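Trerkham Household Chores Trial: Readiness and Safety Checklist, Stem Handling
Unit under review: two-finger gripper, Kulow arm, simulation stage
Filled in by Silvana Portela. Comments by Johannes Mthembu and Solange Aguiar where initialed.

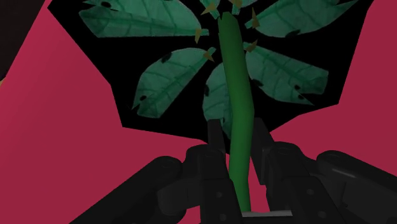 1. Purpose of this sheet

The chore is "pick up a thorny cut stem and put it in a vase." It is one of 14 household and shop jobs on our list, and it was picked because florists and home users both asked for it. The sheet decides whether the job can move from simulation to the bench at Utden. It does not decide whether the arm is ready for anybody's kitchen.

Mark each item OK, OK WITH COMMENT, or NOT OK. Leave no blanks.

2. Grip

2.1 Stem is held between the inner fingers, one on each side. OK.

2.2 Grip is at the base of the stem. OK. All the leaves are well above the fingers.

2.3 Fingers stay clear of thorns. OK WITH COMMENT. The thorns on this model are up near the top among the leaves, so a base grip avoids them. Real roses have thorns lower down. We need a second model with thorns along the whole stem before I would call this item tested. (SP)

Comment, JM: Agreed. Please also vary the size. These are all small flat triangles.

2.4 Grip force limit set in software and written on the run sheet. OK.

2.5 Stem does not crush at the set force. NOT OK. The simulated stem is a rigid body and can't crush. A pass here would mean nothing, so it stays open until the bench.

3. Object model

3.1 Stem shape is realistic enough for the job. OK WITH COMMENT. It has a gentle bend and a tapered top, which is better than the straight cylinder we had in the first round. Side shoots are still missing.

3.2 Leaves are present and attached in the right places. OK.

3.3 Leaves move when the stem is tilted. NOT OK. They are fixed to the stem. A person arranging flowers spends a lot of time getting leaves out of the way, and the arm has not been asked to do any of that.

3.4 Surface marks on leaves don't confuse the detector. OK WITH COMMENT. The leaf texture has dark spots near the edges. In early runs the detector read some of these as gaps between leaves. Anderson Guerra retrained it and the problem dropped off, but it should be checked again with clean leaves. (SP)

3.5 Background colors differ from the object. OK. Crimson and black against green is an easy case. Add a plain white counter and a patterned cloth to the next set.

4. Motion

4.1 Arm stops when the stop command is sent. OK. Tested at the start, middle and end of the lift.

4.2 Arm speed is held to the bench limit during simulation. OK WITH COMMENT. It was not held for the first batch. Those results have been thrown out and the batch repeated.

4.3 Path keeps the tip of the stem out of the area where a person's face would be. NOT OK. There is no person in the model. We talked about this in September and it is still not done — it needs to be done before anyone stands next to this arm.

4.4 Number of runs is enough to judge. OK. 700 attempts, with 137 drops or missed grips.

Comment, SA: I would not hire a helper who dropped that many flowers. For a chore that takes a person a few seconds, we should set the target before the next round and stick to it.

4.5 Arm recovers from a drop without help. NOT OK. It stops and waits, which is safe, but somebody has to reset it. In a shop that means a worker stays close by, and the time saved is gone.

5. Before moving to the bench

5.1 Guard in place around the arm, with the gate switch tested.

5.2 Cut-resistant gloves for whoever loads the stems.

5.3 Water kept in a tray with a raised lip, away from the cables.

5.4 Start with up to 10 stems, thorns stripped. Thorny stems only after Cleiton Peixoto has signed off on the force readings.

5.5 Finger pads inspected for nicks after every session and wiped down. Sap builds up fast on the Karakaya pads.

6. Result

Not cleared for the bench. Open items are 2.5, 3.3, 4.3 and 4.5. Item 2.5 can only be closed on real stems, so Cleiton may allow a short stripped-stem session for that item alone once section 5 is complete.

Can it do the chore yet? It can often hold a stem and lift it in simulation. Sorting, trimming and placing in a vase with other flowers have not been tried.

Next review: after the low-thorn model and the person model are loaded. Silvana to send both to Johannes.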